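Putting our parish talks out as a podcast

Posted by Lucienne Gautier, 10/09/2018

I look after the website for a small church in Forkovberg. We record the Sunday sermon and a monthly Bible study, and I have 343 recordings sitting on an old laptop as WAV files. Several people who can't get to services any more have asked if they could have them on their phones. I tried uploading to our site, but the host stops anything over a certain size. Do I need to pay for a podcast service, or can I do this myself? Also, what about the hymns? They are on most of the recordings.

Replies

Pin-yu Lau

Convert them to MP3 first. Speech is fine in mono at 64 kbps and the files will be a fraction of the size, so your host may well accept them. After that you only need an RSS feed, and most website systems have an add-on that makes one. We did it this way at our chapel and had it working after 4 evenings, most of which went on typing in titles and Bible readings.

Put the speaker's name and the passage in the title of every talk. People search by those.
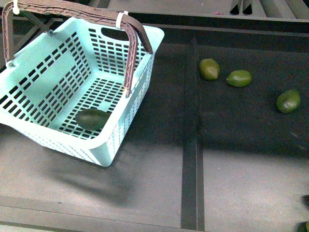

Sze-wing Tsai

Just put them on Tuleo, it's free. Not sure about the hymns.

Shu-fen Pan

The hymns do matter. The words and tunes of older ones are often out of copyright, but newer songs usually aren't, and a licence for singing in church doesn't always cover putting a recording online. Check what yours says. We cut the music out and start with the reading.

I wouldn't upload the whole lot at once either. Start with the last 3 months and see who listens. We have roughly 1000 downloads a year, nearly all of them for recent talks. Ask your visiting preachers before you publish theirs, as one of ours said no.

Keep the WAV files somewhere safe, on a second drive if you can.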